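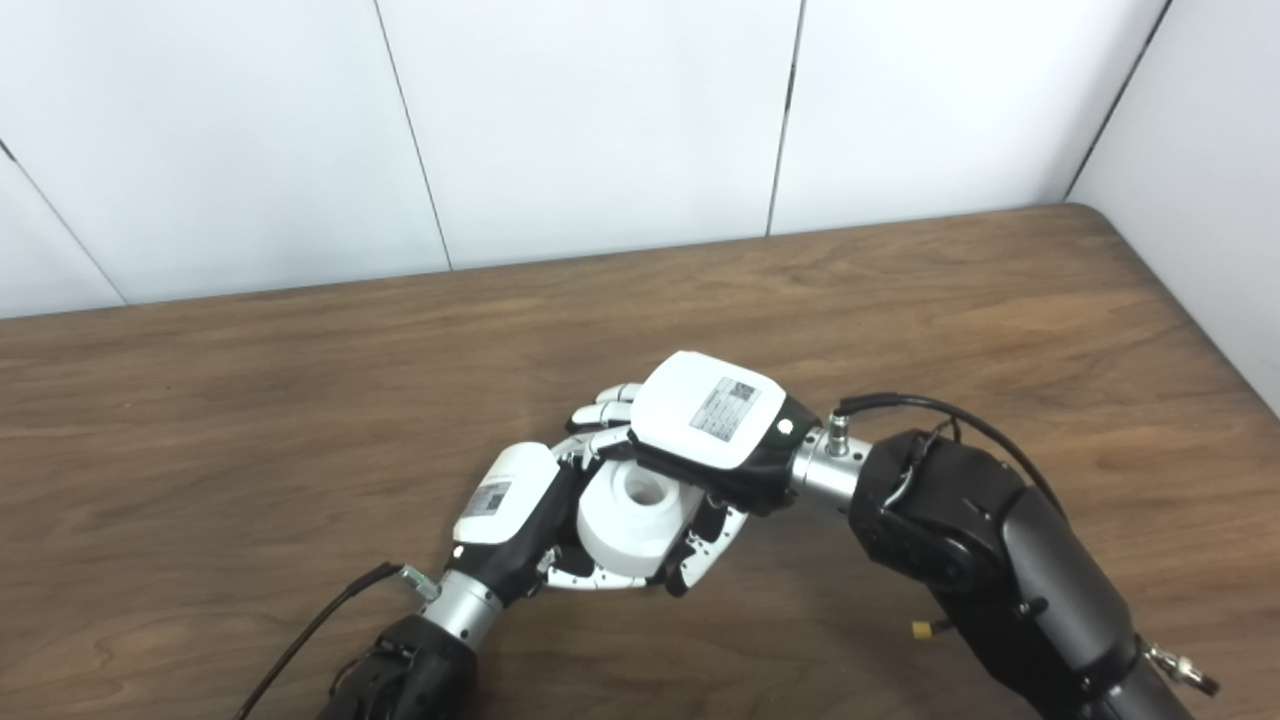

So the second arm is finally on. I've been promising myself this since January, and after 346 evenings (my spreadsheet, not a guess) Dradstead has two hands that can hold the same thing at the same time!

I've gone with the white ring as the practice part. It's a chunky thing with a hole through the middle, and it's far harder to share between two hands than I expected. One hand comes over the top and the other cradles from underneath, and if they don't agree on where the middle is, you get a sort of very slow tug of war. I spent most of last night nudging the left wrist by tiny amounts and muttering at it.

The cables are still my biggest headache. Each one loops up to the connector at the wrist, and I keep changing my mind over how much slack to leave. Too tight and it pulls when the hand turns over, too loose and it finds something to catch on. I've ended up with 34 cm on each side, which feels generous, but the shorter ones I got from Fosteo were a nuisance.

Grip script is on version 2 now – the first one squeezed before both hands had arrived, and I lost a perfectly good afternoon to that. It's 1374 lines and at least half of it is me being cautious. If anyone at the Hegyi workshop has a neater way of getting two hands to close together, please leave a comment, I'd love to pinch it.

Next job is passing the ring from right to left without resting it on the table. I need to reprint a bracket first, and I'm nearly out of filament.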